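Redeo questions water-testing claims made for home kits

BUVIDTON, March. The consumer group Redeo has called on sellers of home water-testing kits to stop promising "laboratory results in your kitchen" until they can show what those words mean. The group has spent the winter reading the leaflets, packaging and web pages of kits sold to households on private wells and older mains pipes, and says it came away less sure of them than when it began.

Redeo does not say the kits are useless. A strip that changes colour in the presence of nitrate may well do so. What the group doubts is the step from a colour on a strip to the phrase "safe to drink", which it found on kits that test for only 3 substances and make no mention of bacteria at all.

The review drew on 2,391 customer comments left with retailers. Redeo warns against reading too much into them, its own readers included. People who write in are mostly very pleased or very cross, and a happy customer has usually learned only that the strip stayed pale. Of the comments read, 700 called their kit "accurate". Only 160 of those mentioned checking the result against anything else.

The group is just as doubtful about some of the remedies on offer. Several kits come with a voucher for a filter made by the same seller, and the colour chart tends to place the "consider treatment" band rather low. Redeo has asked for the reasoning behind those bands. It has received two brochures and an invitation to a product launch.

One seller, Elar, told the group that its chart was "based on expert advice". Asked which experts, and what they had advised, Elar said it would look into the matter. Redeo is still waiting and has decided to publish without the answer.

Test tubes and a rack also appear a good deal in the advertising, and the group would like buyers to remember that glassware proves nothing about a method.
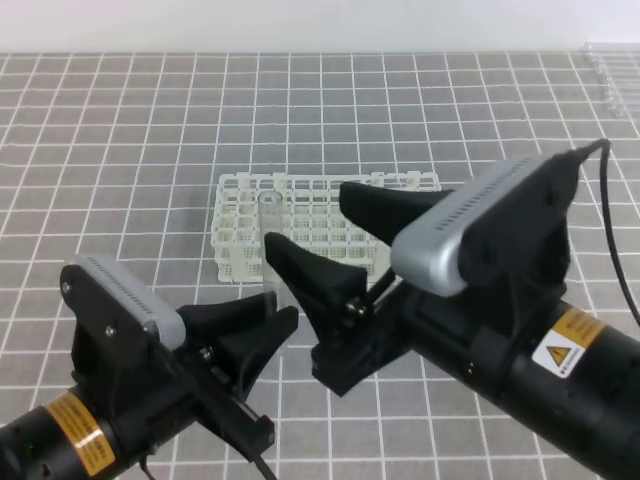
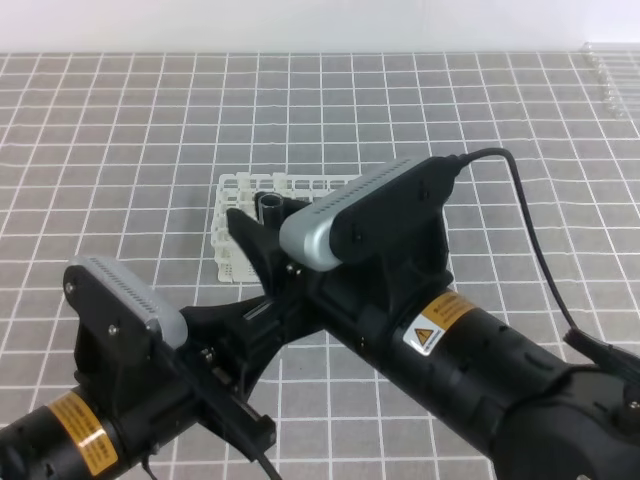
Érica Paiva takes a different view of the kits and thinks the review is too hard on them. A cheap strip, she argues, is often the first thing that makes a household ask about its water, and a false alarm that leads to a proper test has done no great harm. She would sooner see clearer leaflets than fewer kits, and she doubts that many buyers believe the slogans in the first place.

Redeo accepts the point about leaflets. It is less convinced by the rest, as a false alarm costs money and a false all-clear may go unnoticed for years. The group has seen no figures from any seller on how often either one happens.

It is asking sellers for four things: a plain list on the front of the box of what the kit does and does not test for, the date by which strips should be used, the source of every band on the colour chart, and an end to filter vouchers packed inside the kit.

Penner, which sells kits by post, has said it will move its list to the front of the box from the next print run. Redeo welcomes this and will believe it when it sees the box.

Households worried about their supply should speak to their local council or water company before buying anything. Well owners should ask what a full test would cover and what it would cost, and get the answer in writing.

The full review is free on request from Redeo's Buvidton office. Review copies of the kits are not available, as they have all been used.

ENDS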